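Cilus 4: worker drops log lines on rollover

smoura: Rollover set at 4000 KB. The last few lines before each roll never reach either file. Single worker, async appender.
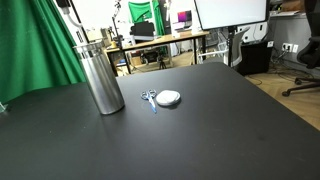 Same config with the sync appender loses nothing.

apathak: Queue size? Default is 2000 and it discards when full.

smoura: Default. 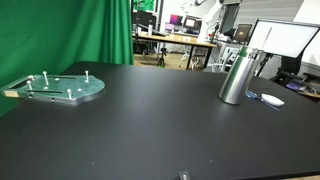
Slotted metal plate on the black tabletop

arnar_g: I doubt it's the queue. One worker won't fill that. Check for two appenders on one path.
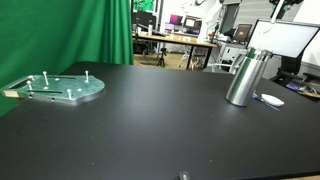

Where do I see which config was loaded?
Start it with debug on; the path is printed before the first log line.

smoura: Two configs. Arnar was right.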